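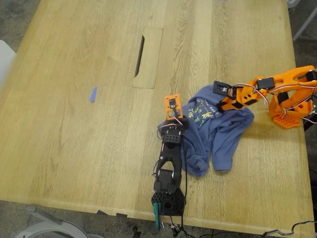

The long-sleeved top in dusty blue, with the printed chest.

Bovau Long-Sleeved Top for Children, Dusty Blue

We have sold this top for longer than almost anything else in the shop, and every June, when we sit down to decide what stays and what goes, it stays without much of a discussion. It is a plain, comfortable long-sleeved top with a cheerful little print on the chest, made for days when a coat is too much and a T-shirt isn't quite enough. Children wear it to nursery, to their gran's, in the car and, so we are told, in bed (we have given up arguing about that one).

The blue is a soft, slightly greyish one, and it was Edit Antal who picked it, after a good deal of holding swatches up to the window. It goes with jeans, with grey, with mustard, and with most of what is already in a child's drawer. On the chest there is a group of small cartoon-like figures in pale yellow-green and white, with a short line of lettering. The sleeves are long and finish in proper cuffs, so they can be pushed up for painting or for washing hands and will stay where you put them for a reasonable while.

The cloth

We get more letters about the cloth than about anything else. It's a jersey knit with a matt face, heavy enough to feel like a real garment and soft enough that nobody has to be talked into it. Ours comes from the Slaoui mill, and each batch is washed before it is cut, so most of the shrinking is done by the time the top reaches you. Like any soft knit it will gather a bit of lint and may pill a little where it rubs — under the arms, mostly, and wherever a rucksack strap sits. A fabric comb deals with that in a couple of minutes. Please don't use a razor, however tempting it looks.

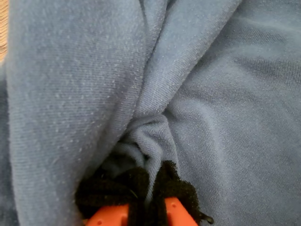

Kinga Medve wrote to us that hers has been through two brothers and a cousin and is still soft, though she turns it inside out for every wash and wishes she had done so from the first week. We pass that on gladly, and have added it to the care notes below.

Sizes

The top comes in 11 sizes, and the cut is on the roomy side. If your child is between two sizes and you'd like the top to last into next year, take the larger; the cuffs will hold the extra length at the wrist quite happily. If you want it to go under a dungaree bib or a snug coat, take the smaller one. You can order up to 4 sizes to try at home and send back whatever doesn't fit, as long as the labels are still on.

Washing and folding

Wash at 30 degrees with similar colours, inside out, and leave out the fabric softener. Pull it gently into shape while it is damp and dry it flat, or over a rail if you're short of space. If you iron it at all, keep the iron off the print. For the drawer, lay it face down, bring both sleeves in across the back, and fold it up from the hem.

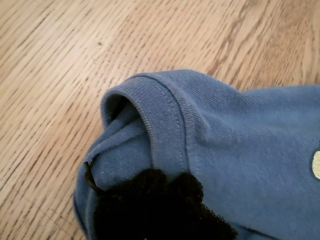
Sleeve end: ribbed cuff, joined with a double row of stitching.

Ordering

Item number 296. Sent out from our Hostex stockroom in a paper bag. For anything about fit, write to Viktória Csonka, who answers every message herself and will measure a top for you if you ask.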